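A Week With Two Grippers and Very Sore Thumbs

I said yes to this assignment on a Tuesday, before I'd had coffee, and by lunch I was standing in a workshop at Sevmont being handed two pairs of grippers and told to pick up everything I could find. Great job, right? I thought so too, for the first hour.

The first pair was the Treltmont, the one everybody in the building seems to like. It's light, it closes with a soft little squeeze, and I was grabbing screws off a tray in no time. The second was the Plillent, which costs $300 more and feels like it (in both directions – solid, but my wrists knew about it by three o'clock). You hold these yourself, one in each hand, and the tracking cubes on top tell the software where your hands are going. Later an arm gets to try the same moves.

I did 6 rounds with each pair. Cups, cables, sponges, a bag of rice that I would like to never see again. The Treltmont was quicker on anything small. Give it something heavy or slick, though, and it started to slide, and I dropped the same mug five times in one round! The Plillent hung on to that mug like it owed it money.

What I hadn't expected to care about was the cable. With a wire coming off each hand you start planning your turns like you're vacuuming a big living room, and twice I stepped right over my own line and had to back out again.

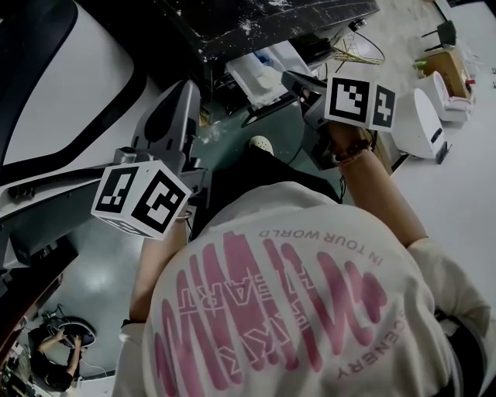 By the end of the week I'd quit thinking about my fingers at all, and that's when the scores got close. Two points apart on the last round, with the Plillent ahead. The Stetsiuk controller ran both pairs without a hiccup, once I'd learned to wait for the beep before moving (it's a quiet beep, and the shop is loud).

If it were my money I'd still buy the Treltmont and keep it away from the mugs.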